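3.2 Simulated kitchen task

The practical part of the module was carried out by 16 students working in teams of two, which gave 8 teams. Each team received the same simulated household environment, the same two-armed robot model and the same written brief. Teams did not build the environment themselves. It was prepared before the term by Valente and Sampaio, and was kept fixed until marking was complete so that results from different teams could be compared.

The brief asked each team to write a controller that would bring a gripper to a white ceramic vessel, close on its rim and set it down elsewhere in the room. A rim grasp was chosen because it is sensitive to small errors in wrist angle. If the fingers are spread too little, one of them meets the rim before the other has passed it; if they are spread too widely, the closing stroke pushes the vessel sideways. Both faults had appeared in an earlier version of the module, taught under the name Collado, where students had no close view of the fingers and tended to adjust their parameters by guesswork.

For the present version two kinds of view were made available in the Mudex viewer. The wide view takes in the room and both arms, and is suited to checking the path of the arms over the furniture. The close view is directed along the gripper and is suited to checking the position of the fingers against the rim. Students were told to consult both before changing any value in the controller (Figure 4). 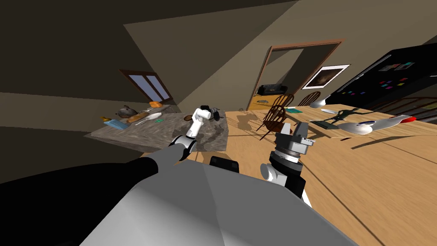
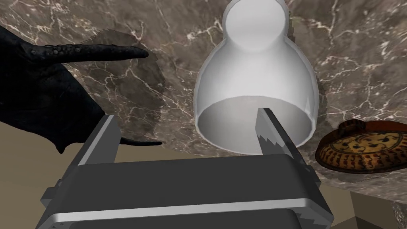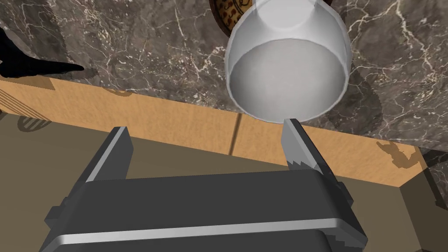
Figure 4. Rendered views from the simulated kitchen task. First: wide view with both arms. Second and third: close views of the gripper with a white vessel near the right finger.

Each team was allowed 2000 simulated trials in total. Trials could be spent in any order, and unused trials carried no credit. Across the module 1776 trials were flagged by the logging script as incomplete - mostly runs stopped by hand - and these were left out of the analysis in Section 4. Teams kept a short written log in which every change to the controller was recorded together with the view that had prompted it.

Marking was done by Wunderlich and Vieira, who read the logs separately and had no access to team names. Where their marks differed by more than one grade, Louro read the log as a third marker and her mark was taken as final. The code itself was not graded for style. A controller that failed to grasp the vessel could still receive a pass if the log showed that the cause had been correctly traced.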